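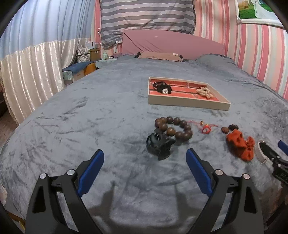

Opinion: Supermarket own brands should say who makes them
By Bushra Jadoon

Pick up a tub of store-brand hummus and turn it over. You'll find the ingredients, the nutrition panel, the storage instructions and a line telling you it was made for the supermarket. You won't usually find out who made it. I think that line should name the maker, and I think the big grocers could do it within a year if they wanted to.

I spent 10 years buying chilled foods for a regional chain before I started writing about the business. In that time I signed off on dips, soups, fresh pasta and two kinds of rice pudding, all of them sold under our own label. Shoppers assumed we had a kitchen somewhere. We had an office above a tyre shop and a list of suppliers.

There was nothing shady in it. A small manufacturer with spare hours on the line is glad of the work, and the store gets a cheaper product. Purnby, the soup company, built its second factory on that kind of contract. But the shopper was left out of the arrangement, and still is.

The case for secrecy is always put the same way. If people know the store tub comes off the same line as the branded tub, they'll stop buying the branded one. Takeshi Nakajima, who ran sales at Purnby when I was buying from them, used to tell me that a name on our label would cost him 20 per cent of his own. I asked him more than once where the number came from. He said it was a feel for the market.

I don't accept it. For a start, the products are often different. Our lentil soup from Purnby had less oil and more carrot than theirs, and it was thinner, because we asked for it thinner to hit a price. Anyone who tasted the two side by side would know. Naming the maker would tell people whose kitchen it came from. It wouldn't tell them the recipes matched, and a decent label could say so in five words.

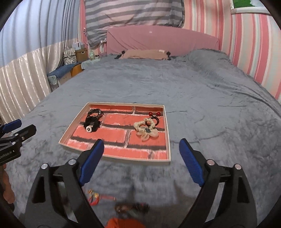
The other argument I hear is about room on the pack. Labels are crowded, and every year there's something new to fit on. Fair enough, but a maker's name is one short line, and the stores find space for serving suggestions and a story about sunny hillsides. Non-food lines are no better. I keep my hair things in a tray with a brick pattern printed on the base, and there's a cream satin scrunchie in there that I'd buy again tomorrow if I knew who had made it. That's a small matter with a scrunchie. With something my family eats, I'd like to be able to find out.

Recalls are where it matters most. When Amissah pulled its chickpea spreads last September, the notice covered the Amissah brand on the first morning. The store-brand tubs made in the same plant were added later, one chain at a time, as each chain got through its own checks. I had one of those tubs in my fridge, half eaten. If the lid had said Amissah, I'd have thrown it out at breakfast.

Plant codes are meant to handle this, and for the people who do recalls they mostly do. A shopper can't read them. I used to have the key to our codes pinned beside my desk and I still mixed up two of the bakeries.

Some companies have already moved. Usten, which has 50 stores and isn't a rich business, now prints the maker on its bread, milk and eggs. The manager at my local one told me customers like it, particularly when the maker is from nearby. Varkau tried the same with frozen vegetables and then dropped it when the packaging was redesigned. I wrote to ask why and got a form letter about valuing my feedback.

I'd start with chilled food, where things go wrong fastest. Give the chains a year to use up old packaging, and give small suppliers longer if they need it. If a supplier changes halfway through a print run, a sticker will do. Every store I've worked with owns a sticker gun and uses it daily to mark things down.

There will be some cost. Contracts have confidentiality clauses that would need rewriting, and lawyers charge for that. I'd guess it adds less to a tub of hummus than the cardboard sleeve does, and I would happily give up the sleeve.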